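Atska Support Desk
Ticket 188: Left arm lags during remote-control demonstrations, card holder task
Status: Resolved
Opened by: Vija Avotiņš
Assigned to: Kjell Wallin
Product: Stellik two-arm cell, Zistum recorder

1. Problem as reported

Hello. We are recording demonstrations with two operators who take turns at the leader arms. The task is to handle small items between a red bin and a grey tray, and one of the items is a card holder with a snap button. The right arm follows the hand well. The left arm comes late, and sometimes the gripper closes when the operator has already moved on. It did not happen before the update of the recorder.

The delay is most difficult for us when both grippers must be close together at the tray, as in this position: 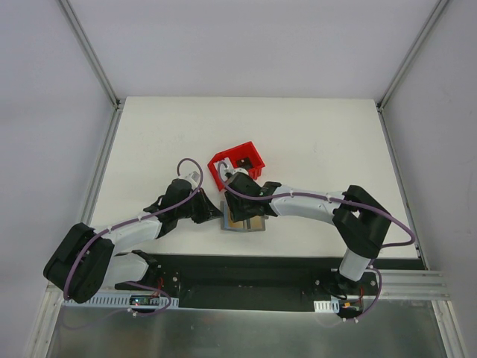 2. What we tried before writing

- Restarted the recorder and both leader arms. No change.
- Exchanged the two leader arms. The delay stayed on the left side, so I think the leader arm is not guilty.
- Checked that no cable is pulled tight when the left elbow is fully bent.
- Lowered the playback speed in the preview window. It looks nicer but the delay is in the recorded file also.

3. Reply from Kjell Wallin

Thank you for the clear report. Please send me the log of one bad episode and one good one. I would also like to know if the wrist cameras are switched on in both cases. In the last version the wrist picture and the gripper command share one queue, and if the picture is slow, the command has to wait.

4. Reply from Vija Avotiņš

Both logs are attached. Episode 40 is good and episode 164 is bad. The wrist cameras were on in both, but I see now that Margus changed the picture size between them. He wanted to see better where the finger tips are against the snap, which is a fair wish with an item like this one.

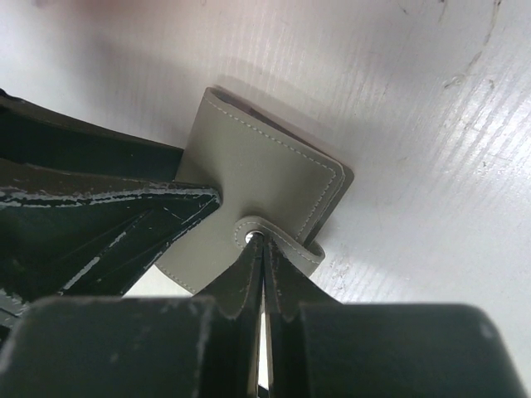

For the operator the strap is the hard part. If the fingers come down a little too late, he corrects with his hand, and then the correction is late too, and the demonstration becomes nervous. I have marked 7 episodes of this kind and I will not use them for training.

5. Reply from Kjell Wallin

I read the logs. In the bad episode the left command waits 188 ms in the queue, in the good one it does not wait. Please do this:

a) Stop the recorder.
b) Put the wrist picture back to the small size, left side only.
c) In the settings, give the gripper command its own queue (the box is not ticked after the update, sorry for this).
d) Start again and record a short test with both arms over the tray.

6. Result

We did steps a to d with Margus Šimkus at the leader arms. I asked him to bring the grippers near to each other again, slowly and then at his normal speed, and to tell me when he feels a difference.
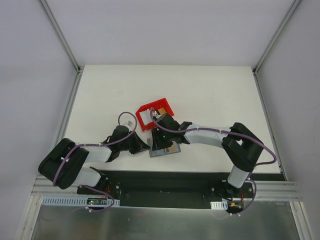
He says that left and right now feel the same in the hand. The log agrees with him, there is no waiting on either side. Afterwards we tried the large picture again with the box ticked, and the delay did not come back, so we will keep the large one.

One small question remains. Can the recorder write the picture size into the episode file? It would have saved us a lot of searching.

7. Closing note from Kjell Wallin

I have passed the question about the picture size to Rocío Palacios as a separate request. The unticked box will be corrected in the next version. Ticket closed June 1, 2025.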